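What's happening at Clemer - the January round-up

Short one this month because half of us are still catching up on email. Sorry if some of it jumps around. Anything urgent is near the top, the rest can wait till you've got a coffee.

First the big one. The merger of the service side with Bakotik is done. Signed, filed, all of it. If you're a customer you don't need to do anything. Your contract number stays, your contact stays, and the invoices will still say Clemer until the end of the financial year. After that they'll say Clemer too, only with a different line in the footer. We had a few worried calls before the break and I get it - the letter that went out in spring made it sound like we were being swallowed whole. We're not. We bought the maintenance arm, they kept the manufacturing, and 19 of their people have come across to us. Welcome to all of them. Desks are sorted. Parking isn't yet.

What changes in practice. The support line now opens at 7 am, not 8.30. Same number. Calls from the old Bakotik line get forwarded for now, and will be for as long as people keep ringing it. Parts orders still go through the web form. The form has a new box asking which site you're at, please fill it in, we've had a few orders where the answer was "the usual one" and there are two usual ones.

Second thing, the way we plan the year. In the past the leadership group went away for two days, came back with a slide pack, and everyone else got to read it. Last year's pack was 29 pages and I'd be suprised if anyone outside that room could tell you what was on page three. So this time it's being done in the open. Every team writes one page. What you want to stop doing, what you want to keep, what you'd start if someone gave you the money. The pages go on the shared drive where anybody in the company can read them and leave comments, and that includes the board. Then we argue about it. Then we pick.

Four themes have come out of the early pages, and they're not fixed:

Faster quotes. Everyone mentions it. Field sales, the workshop, accounts.

Training time that's really set aside, instead of getting eaten by whatever job is running late.

Fewer suppliers. We have a long tail of firms we buy from once a year and it costs us more in paperwork than in parts.

Working with customers earlier, before the spec is locked in.

That last one got the most comments, and the most heated ones. Khasawneh have been doing it with us for a while now as a sort of trial. They bring us in at the sketch stage, we tell them what will be a pain to service in five years' time, they change it or they don't. The workshop loves it. Accounts like it less, because a lot of those early hours aren't billed to anything. Both are fair points and both are on the drive if you want to read them in full. I'd encourage you to, the comments under the accounts page are better than the page.

Pages are due by end of day Monday. If your team hasn't started, start. One page. Bullet points are fine, bad spelling is fine (look who's writing this).

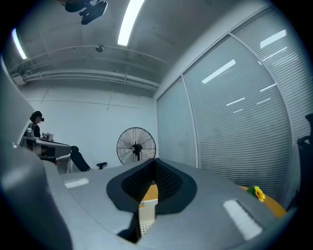 A reader in the parts team wrote in to say that the one-page idea is all well and good but they've been asked for their opinion before, twice, and both times the answer came back as a poster in the lunch room. What they'd like to know is who decides, when, and whether they'll be told why if the answer is no. They also said one page is too short for a team that covers three shifts, and could they please have two.

Yes to two pages. Should have thought of that for the shift teams, it applies to all of them.

On the rest, I went and asked. The decision sits with the leadership group, no change there, and it would be silly to pretend it was a vote. But every page gets a written answer this time, and the answer goes in the same folder as the page, so if it's a no you can read the reasons and so can everyone else. The answers will be up before the spring meeting. No posters. I have that in an email and will be keeping it.

If anyone else has a gripe along those lines send it in, with or without your name. It'll get printed.

Customers and suppliers next. We're doing a version of the same thing with you. There's a short survey going out with the next statement, should take less time than making toast. Four of the questions are the same ones the teams are answering, so we can put them side by side and see where we've got the wrong idea about ourselves. If you'd sooner talk to a person than fill in a form, tell the support line and someone will ring you back. Survey results will be published on the website, including the bits that don't flatter us.

Odds and ends.

The Kovard site is closed for rewiring. Deliveries go to the main gate until further notice, and drivers need to ring ahead or they'll be sitting there a while. The loading bay is meant to reopen next month, though the electricians said that last month too.

Annual leave forms. The new system is live. The old one is read only, so if you put a request in there over the break it's gone nowhere, put it in again. We know. Sorry.

The apprentice intake opens shortly. We're taking more than last year, thanks mainly to the extra service work coming over from Bakotik. If you know somebody who's good with their hands and turns up on time, send them the link on the careers page. Same referral bonus as before, paid after the probation period.

Safety boots - the allowance has gone up and the colour rule has been dropped. Wear whatever colour you like so long as they meet the standard. Keep the reciept.

Correction from last time. We said the social club had run out of money. It hasn't, it had run out of cheques. The barbecue is back on and there's a sign-up sheet by the front desk, put down what you don't eat as well as what you do.

Next newsletter will be a proper length and will have the first batch of team pages in it, or at least the links. Send items to the usual address, Thursday at the latest becuase it gets laid out that night.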